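Notebook, 13 Apr 2021
Pantry chore, simulated table, two arms

Despina asked me over lunch whether any of this means she can stop putting her own groceries away. I said ask me in January. But it's a fair question and I've been chewing on it all afternoon, so this entry is half log and half me arguing with myself.

The chore as I've written it down for us: groceries are standing on a bare table, take each one and put it on the shelf side, label facing out, don't knock anything over. A kid does this while talking about something else. We've cut it into pieces, and the only piece I care about this week is the first one, getting two fingers around a thing that's standing up without shoving it into its neighbor.

I started with the soda can (I always start with the soda can, it's the friendly one). Fingers come in low, one on each side, and the can is round so it doesn't much matter which direction you approach from.

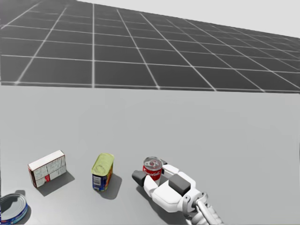

Where it gets ugly is the boxy stuff. The meat tin has rounded corners, and if the wrist is even a little off square the pads land on a corner and the whole tin wants to turn. Rüdiger thinks we should square up to the nearest flat face first and then close. I think he's right but it costs time, and Rainer is going to look at the time before he looks at anything else!

Batch 722 settings, so I don't have to dig for them again: closing speed down one notch, fingertip friction left alone, 100 starts, positions shuffled, both arms live. I got 47 clean pickups over the whole lot, counting a tip or a nudge as a fail. Not great. Verena counted nudges as fine when she did hers on the Kellix planner, so please nobody put those two numbers side by side on a slide.

The other thing I want to write down while I remember it is the choice of arm. The rule right now is dumb: whichever hand is closer gets the job. For the soup can, that means the right one, fine. For the stuff in the middle, it flips depending on tiny differences in position, and then both arms start moving and politely block each other like two people in a doorway. Abundio wants to give the left arm everything up to the white box and be done with it. I'd like to try a penalty for switching first.

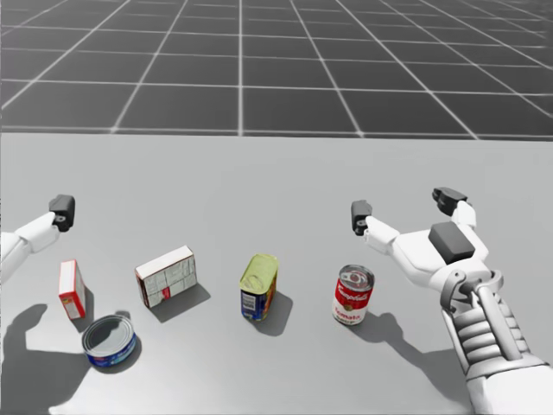

Mixed groceries with the tomato soup, right hand open, both clear of the items.

So, can it do the chore yet? In here, with clean gray tabletop and nice light and nothing sticky, part of it, some of the time. A real kitchen counter has crumbs and a bread bag on it, and I haven't even said the word "bag" to the Cendar people. I do believe the can part, though. I'd trust it with cans.

To do:
- rerun with the square-up step, same shuffles
- switching penalty, try 3 values, keep the log for each
- ask Verena for her fail rule in writing
- thinner boxes standing on edge, they go over if you breathe on them
- answer Despina (no, keep putting your groceries away)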